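Skadwood tabletop cell: setup and upkeep notes

Maintainer: Hok-lam Ho
Status: works, mostly. Last big cleanup in May.

What you get

The simulated arm cell we use for pick tests on clutter, plus the scripts that keep it from drifting into nonsense. You get one arm, one pedestal, one marble-look table and a bag of household objects that get dropped on it at the start of each episode. The release has 300 episodes. Of these, 37 are tagged "unsettled", meaning something was still rolling when the arm started moving. Filter them out or enjoy them.

Getting it running

Install Kingi (our scene loader) first, then Plusov (our controller wrapper). The other order also installs without complaint and then fails at the first reset with an error about a missing joint. The joint is not missing.

Run the loader with the default config. Startup takes nearly 3 minutes on the first go while textures are cached. Go get coffee. If it takes longer than your coffee does, delete the cache folder and try again.

Base and pedestal

The arm base is fixed to the top of the pedestal. If you move the pedestal, move the base with it; they are separate entries in the config, for reasons lost to history. An arm bolted to thin air will run perfectly well and ruin your afternoon's data.

After any change to the base pose, rerun the reach check. It sends the gripper down to a grid of points on the table and prints the height error at each. Anything over 2 mm, redo the base pose before blaming the controller.

Gripper

Finger friction is set in the gripper file, and the object files can override it. Several did. Those from the old Nurnton set had friction so high that you could lift them by brushing past. Fixed in the current release, which also explains why your success rate went down.

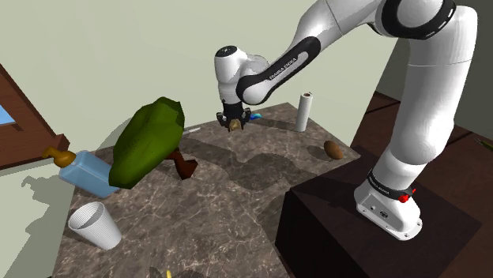 Gripper low over the table, small blue object just beside it, paper towel roll toward the back.

Routine checks

Reset the scene ten times and watch where things land. Look for objects sunk into the tabletop or hovering above it. Then open and close the gripper on nothing and compare the finger positions in the log. They should match. If one finger lags, reload the gripper file.

Known problems

Light objects sometimes slide when the arm passes close by without touching them. Under investigation, in the sense that there is a ticket.

Changing the wall color resets the camera exposure. Don't change the wall color.

Questions go to Hok-lam. Please attach the log.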